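Salamatu Abubakar has a spreadsheet open before I've sat down. She does the equipment planning at Cokeo, a small outfit that wants robots to pack soft goods into bags, and the budget is due in September. So, quick chat.

First question, what does she buy first? Not an arm. "Hand-held grippers. Two per station, one for each hand. A person does the job wearing down the gripper instead of the robot, and we learn from that. Arms can wait for next year's money."

Quote from Fimov was for 10 pairs. She's asked for fewer pairs and more spare fingers. "Lev wanted the lot. I said show me the hours first."

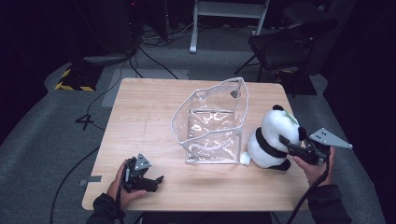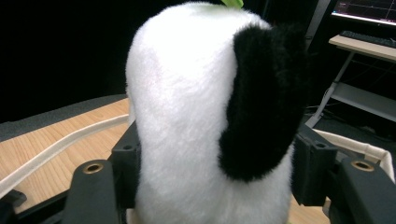
Lev Tkachuk runs the floor. His list is less glamourous: cables, tape, tables all the same height. He reckons they budgeted 39 metres of cable and should of doubled it. "You plan for the gripper and forget what's hanging off it."

And the toys? Cheap, he says, but they get their own line now. 50 plush and bags in a few sizes, replaced when they go flat or the plastic splits. "A tired bag doesn't open like a new one. The model learns the tired bag."

Storage is the bit they got wrong. Around 232 hours of recording so far and the drives from Zolside filled up well before the quarter did. Abubakar has moved money out of furniture to cover it. Tkachuk is still after better chairs.

Lease or buy for the arms? She's leaning lease, two years, with service included. Nwosu are meant to send thier numbers by the end of the month, and she won't sign anything till she's seen what a replacement wrist costs.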